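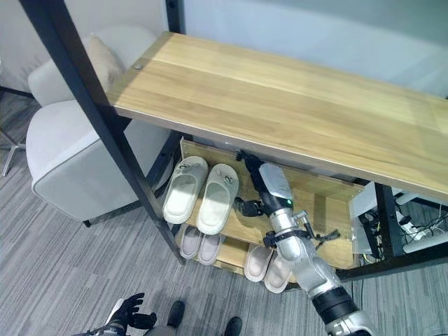 Fig. 1. Shoe rack with white slippers on the middle shelf and pink pairs on the lowest tier.

Home Organization, Unit 3: The Entryway
Last updated: 04/11/2024

Welcome to my favorite unit! Entryways are small, they get used all day long, and a bit of thought pays off right away (I redid mine after teaching this the first time).

Start with the rack. An open metal frame with wood shelves is a great thing to practice on, and you can see what you own from the doorway. Side by side, toes to the back, is the classic way to park slippers. Try it at home and watch how much calmer the shelf looks!

Give each tier a job:
- Top board: keys, mail, a tray. Keep it mostly clear.
- Middle: whatever you wear daily.
- Bottom: guest pairs, or the ones you reach for less.

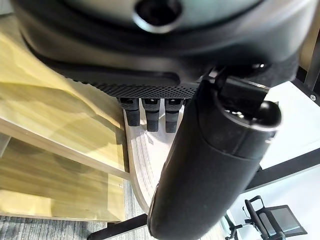 Photo: Condido course archive

Now wood surfaces, a topic I could go on about all day. Pale wood is lovely in a dark hall, but grit scratches it. Dust first with a dry cloth, then wipe with a barely damp one, going with the grain. Check the screws while you're down there and snug up any that have worked loose.

For next class: sort your own shoes by how often you wear them, then sketch a rack that fits your hall. Mine came to 29 pairs, so no judgment here. Bring the sketch, even a messy one!

Questions? Write to the Condido course desk | © Condido | Back to top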